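Keltach: a word list of clothing and cloth terms

Keltach is a list of everyday words for clothes, fabric, sewing and laundry, lined up across four kinds of speech: catalog language, tailor's language, family language and what kids say on a sports field. It started as a spreadsheet for settling arguments over whether a gusset is the same thing as a godet (no!), and it has grown into something I use nearly every day.

Current release: 1000 headwords, 118 of them with a full usage history. Everything is in English. A Turkish companion list called Işık is in the works and lives in its own folder.

What's in the folder

headwords.csv – one row per word, with a short definition, a part of speech and a region code
senses.csv – one row per meaning, linked back to the headword by its id
quotes.csv – short usage lines, all written by contributors for this list
regions.txt – the region codes and what they cover
stovora/ – the little lookup script, see below
isik/ – the Turkish drafts, very rough, please don't build on these yet

Files are UTF-8 with Unix line endings. If your spreadsheet program turns "Işık" into soup when you open the credits, import the file and pick the encoding by hand.

Columns in senses.csv

id: a number that never changes, even if the word is respelled
head: the headword
sense: the definition, at most 60 characters
register: trade, shop, home or field
region: a code from regions.txt, or blank if the word is used all over
see: other ids worth looking at

The 60-character limit drives people crazy and I love it. You find out fast what you think a placket is when you have to say it in one line. Longer notes go in a fifth file if we ever make one; for now they sit in the issue tracker.

Using Stovora

Stovora is the lookup script. It needs Python 3 and nothing else. Run it from the top folder:

python stovora/look.py selvage

It prints every sense, the register and any cross-references. Add --near to get words with close spellings, which is how you discover that selvage and selvedge both have rows (they point to each other, and the region codes differ). Add --field to see only the sports words. I have a soft spot for that set. It has the most slang in it and the fewest agreements between towns.

There's a --random flag too. It gives you one word and its senses. I run it on Tuesday mornings with coffee and nearly always end up fixing something.

How words get in

A word needs two contributors who use it without looking it up, or one contributor and a printed pattern, catalog or label. Brand names stay out. Words that are only about making fabric in a mill stay out too, with a few exceptions that made it into home sewing: warp, weft, nap, bias, slub.

Spelling follows American usage for the headword, and other spellings get their own row. Plurals are a mess. "Shorts", "pants" and "tights" are listed as plurals with no singular, but trade speech does use "a pant" and "a short", so those have rows marked trade. I went back and forth on this for ages and I'm happy with where it landed.

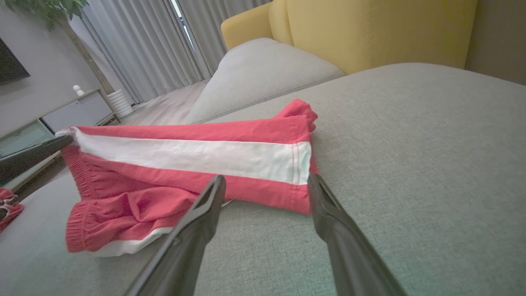 Stripe words were the big project for this release. We now keep side stripe, side panel, piping, taping and braid apart, and each has its own id. The dividing line we settled on: a panel is a piece of cloth with seams on its edges, a stripe can be printed, knitted in or sewn on, and piping has a cord in it or at least looks like it does. Contributors from Hemden use "taping" for nearly any of these, so there's a region note on that row.

Waistband words are next. Casing, channel, shirring, gathers and ruching all overlap, and I would really like more quotes from people who sew at home. If you have a strong feeling about the difference between shirring and gathering, please open an issue. Strong feelings are very welcome here.

Known problems

Region codes are thin outside the places where contributors live. A blank code can mean "used all over" or "we haven't checked", and those should be two different things.

About 100 rows in quotes.csv have a trailing space. Harmless, but it breaks exact matching.

"Jumper" has too many senses on one id and needs splitting. So does "vest".

The see column sometimes points one way only. If A lists B, B should list A. A check for this is half written in stovora/check.py and it complains about things that are fine.

License and reuse

The lists are CC BY 4.0 and the script is MIT. Credit it as "Keltach word list" plus the release number. If you make a crossword, a quiz night or a sewing class handout out of it, tell me in the tracker – I'd love to see it.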